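1/ I have now changed jobs often enough that my closet reads like a résumé. Vevdale, Jandbridge, a place called Grostgate that lasted 5 months and spent four of them on the logo.

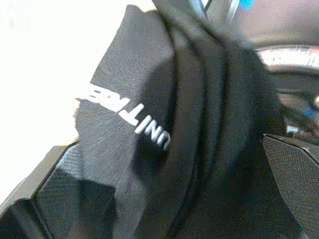

2/ Every one of them handed me a shirt on day one. The health plan took 12 weeks to arrive. The shirt was on the chair.

3/ You can't wear an old employer's shirt to the new job, and you can't really donate it either — I once saw a stranger at the bus stop in full Jandbridge and nearly asked about the budget.
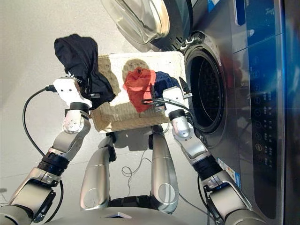 So they become weekend clothes. I've painted a bathroom in the mission statement of a company that let me go by calendar invite.

4/ The polos are the worst. A T-shirt forgives you. A polo still expects you at the booth by 8 a.m.

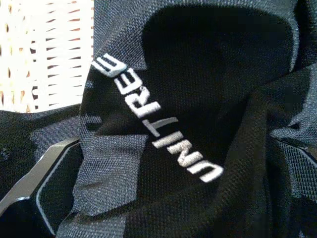 Black piqué, white embroidery.

This collar has outlived a website.
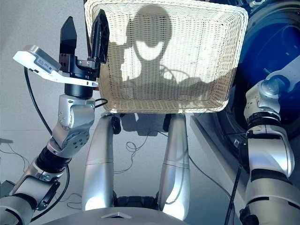 5/ Anyway, I start somewhere new in November. They've already emailed to ask my size. I said large and asked about dental.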